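Goods-in gets a colleague who doesn't drink tea

Those of you on the Stukcombe site will have noticed that the far end of the test room now has white walls round it and a sign asking you not to lean on anything. Behind the walls is Sebastian, named by a staff vote in which 50 of you took part and 2 of you spelled it correctly.

Sebastian is learning to press buttons, flick switches and turn knobs. If that sounds familiar, it's what the end-of-line team does all day on the Vesero control units, up to 805 of them in a good week. The plan is for the arm to take over the repeat presses from August, starting with the late shift, which has never had trouble finding people to give it away.

Tegan Gilchrist, who has run the test bench longer than the bench has had legs, is now down on the rota as "cell lead". She reports that the new title comes with the old chair. Her afternoons go on teaching Sebastian the practice board and writing down what went wrong, a job she says she used to do for apprentices, who at least brought biscuits.

The question everyone has asked Rainer Eichhorn in the canteen is whether jobs are going. His answer, given with a mouthful of jacket potato, was no: the four bench posts stay, and two of them move to fault-finding, with training and a regrade. Kylie Fairweather has asked for that in writing. She has also asked about sore wrists, and whether the people who already have them will be first in the queue for the new work. We'll print the reply when there is one.

Anyone who'd like a turn at teaching should see Tegan before Sunday. Bring biscuits.

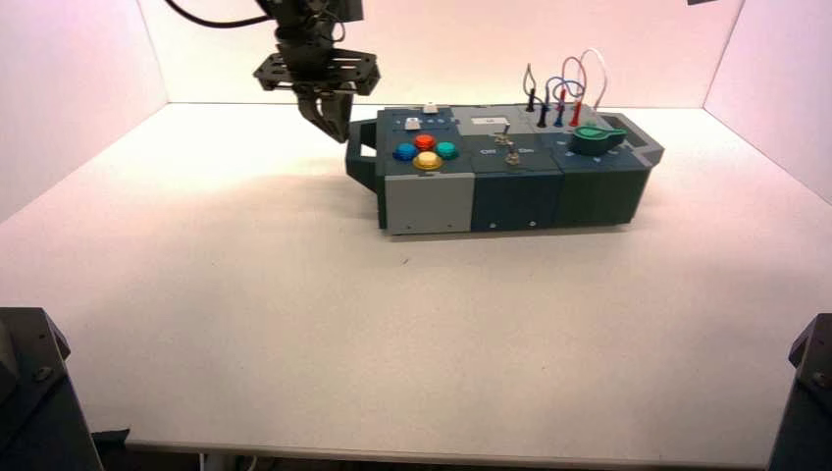 Sebastian at the practice board in the Stukcombe test room.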